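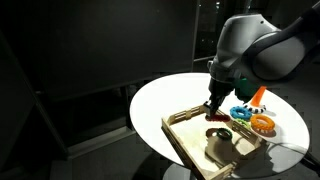

A light wooden tray with slatted sides, on a white round table.

Print this article | E-mail to a friend

THE TOWN THAT KEPT ITS TABLES

Skarkstead, early. Rain coming sideways off the fell, bakery shutter half up, two men arguing over a van. You would drive through it in four minutes. Most people do.

Stop, though. Walk up past the chapel and there is the Forum, once a cinema, then carpets, then nothing for years. Now a café with 40 chairs and a roof that mostly works. Amber Cropper has the keys. She took the place on in August with a loan, a second-hand oven and no plan for the balcony.

"I wanted somewhere to sit," she says. "There was a bench by the bus stop and that was your lot."

Small towns lose their sitting-down places first. Not the shops, not to begin with. The tea room goes, then the back bar at the pub, then the library cuts its afternoons. People still buy their milk. They just don't stop. Skarkstead has 1,280 people and by last winter there was one indoor table in the whole town you could sit at without a pint in front of you. It was in the launderette.

Bradley Entwistle used that table. Retired signalman, big coat, reads the paper back to front. He had the corner by the dryers every morning until the launderette cut its hours too. "Warm, mind," he says. "Best heating in town. Terrible tea."

He is at the Forum by ten now. Same seat, under the old projection window. Pot of tea, teacake, then a second pot if the rain keeps up. It keeps up.

The menu is short. Soup, two kinds. Cheese pie, which goes by one o'clock, so get there. A ginger cake made to a recipe Cropper's aunt wrote on the back of a gas bill, and very good it is, dark and sticky with a crust on it. Coffee fine. Scones on the big side. Nothing costs silly money and you can sit over one cup all afternoon, people do, there is a boy who does his homework there and buys a single flapjack a week.

Does it pay? Just. The first months were grim. Boiler went, then the till, then a burst pipe over the old ticket booth. Cropper did weddings to get by. Sandwiches for christenings, a funeral tea with 47 round the room and coats piled up on the stairs. That was the one that did it, she thinks. People who hadn't been through the doors since the cinema shut came in, had a look up at the ceiling and started telling each other what they'd seen there and who with.

Evenings are next. A quiz has started, loud and badly tempered. The Wainwright, the pub across the road, was worried at first and now sends a team. They lost by 2 points last time and want a recount. There is talk of films again if the wall can be painted, and somebody has offered a screen.

And the balcony. Still shut, still full of carpet offcuts. You can see the front row of seats from below, red plush gone pink. Cropper looks up at it most days then goes back to the pie. "One thing at a time," she says. "I've not even got curtians."

Getting there: bus from the station, hourly, last one back just after six. Parking behind the chapel. Dogs welcome downstairs. Cash or card, but the card machine sulks in bad weather so bring a tenner. Closed over the new year.

Print | E-mail

Contact us | Copyright, all rights reserved | Back to top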